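# Chapter 8: Cases, Covers and Closures

Equipment stored without a cover deteriorates from contact, dust and light. Equipment stored in a poor cover deteriorates from pressure and trapped moisture as well. The previous chapter dealt with racks and shelving, where the storage unit serves many items at once. The subject now is the fitted case, which serves a single item and travels with it.

The table tennis paddle is used as the working article throughout the chapter. It is small, it has two distinct zones (blade and handle), and its playing surfaces mark easily. A case for it must therefore solve most of the problems met in cases for larger equipment, and the measurements can be taken on any ordinary table.

## 8.1 Terms

**Shaped case.** A case whose outline follows that of the article. In paddle cases the blade section is broad and rounded and the handle section is narrow.

**Flat case.** A rectangular or round case with spare volume, often used to carry balls or a cloth. Flat cases are treated in 8.6.

**Border.** The strip that joins the two faces of a case along the outline. In most shaped cases it carries the zipper.

**Face.** Either of the two broad panels. The face takes the maker's printing and most of the wear.

**Loop.** A short length of cord or tape fixed to the case or to the zipper pull. Its position affects how the case hangs and how it is picked up.

**Lay.** The attitude of a closed case on a level surface. A case with good lay rests on the whole of one face and does not rock.

## 8.2 The case at rest

Inspection begins with the closed case on a clear, level surface, one face up. A pale tabletop is preferred, as a dark border reads clearly against it and any departure from the intended outline is easy to trace. The colour of the face matters less, although a face and border of contrasting colours, such as red and black, make the junction between them easier to follow.

The case is then handled at two points: the edge of the blade section and the end nearest the handle. These points behave differently. The blade edge is wide and offers a long grip; the handle end is narrower and turns the case more readily for the same movement of the hand. 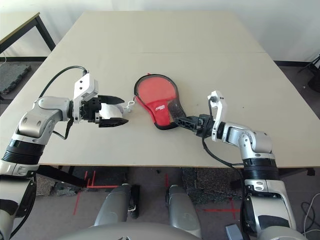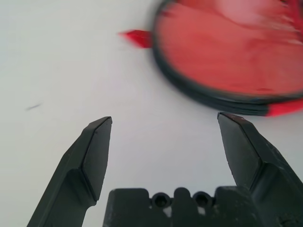 A reader of the earlier edition objected that this inspection favours stiff cases, and that a soft sleeve which fails the lay test may still protect the rubber perfectly well in a kit bag. The objection is sound as far as it goes. Lay is a measure of storage behaviour, and the same reader conceded that soft sleeves stack badly. Where a club keeps its paddles in individual bags, the lay test may be omitted and the border test in 8.4 given more weight.

## 8.3 Recording the outline

The outline is recorded by tracing. Place the closed case on plain paper, hold it flat with one palm on the blade section, and draw the pencil around the border with the point vertical. Mark the start of the zipper, the end of the zipper and the position of any loop. Remove the case and rule a centreline from the top of the blade section through the handle end.

Two widths are then taken at right angles to the centreline: the greatest width of the blade section, and the width of the handle section at its midpoint. In the worked record for the Wutau case, the greatest width is 179 mm. The handle width is taken to the outside of the border — not to the stitching — so that results from different makers can be compared.

A case which has been stored under load will often trace wider than its pattern. Leave it empty and unzipped for a day before measuring again. If the second tracing agrees with the first, the change is treated as permanent and noted on the record sheet.

## 8.4 The border test

The zipper is opened and closed through its full travel 100 times, with the paddle inside. Snags are recorded by position along the tracing. In the Folau and Trita records reproduced at the end of the chapter, most snags fall at the shoulder, where the outline changes from the curve of the blade to the straight of the handle. The zipper tape has to bend inward at this point, and a tight radius forces the teeth out of line.

Faults at the shoulder are corrected in three ways:

- increase the radius of the pattern
- stop the zipper short of the shoulder and close the handle section with a flap
- use a finer zipper, accepting a shorter service life

The second method is common in inexpensive cases. It leaves part of the handle exposed, and dust enters there first.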